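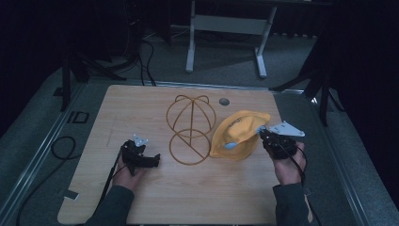 Recording station at the Hosau open day: wire form and yellow fabric item on the board, with the two handheld grippers.

Progress report to the Pimetti fund
Project: Handling of soft goods, Triltmont workshop
Period: second quarter

1. What was done in this period

The main activity was the open day in May, which we held in our Hosau rooms and not in the main workshop, as it was agreed in the last report. We received 123 visitors between ten in the morning and six in the evening. Most of them came from small sewing and packing firms of the region, and 29 left a contact address for later talks.

We had 2 stations. At the first one, visitors could watch how our operator records a handling task. The operator holds one gripper in each hand and works on a wooden board with a wire form and a yellow fabric piece. The second station was a table with printed material and a screen, where we showed recordings made in April.

2. What the visitors told us

The recording station had much more interest than we planned for. Many people asked to try the grippers themselves. We allowed this only in the last hour, because we did not want to disturb the recordings before. Those who tried said that the grippers are easy to understand but tire the wrist after several minutes. Our operators have made the same remark, and we take it seriously.

Visitors from Kravchuk, who sent a group of six, asked if the method can also be used for thin knitted goods. At this moment we can not say. We have promised them a short test with their own samples, and the cost of it will be covered from the existing budget.

3. Difficulties

The station was ready forty minutes late in the morning, as the table had to be moved after the first check. For the next event we will build everything on the evening before.

The signs in the entrance hall were too small, and several visitors went first to the wrong floor. We also had no written sheet in plain words about the purpose of the recordings, so the operator had to stop and explain many times. A sheet of one page is now written and will be sent to you with the cost table.

4. Budget

The open day stayed within the amount you approved. The part for printing was not fully used - we ask for your permission to move the rest to the wrist support for the grippers.

5. Next steps

- Test with the Kravchuk samples
- First version of the wrist support
- Answers to all visitors who left an address
- Second open day in October, if the rooms in Hosau are free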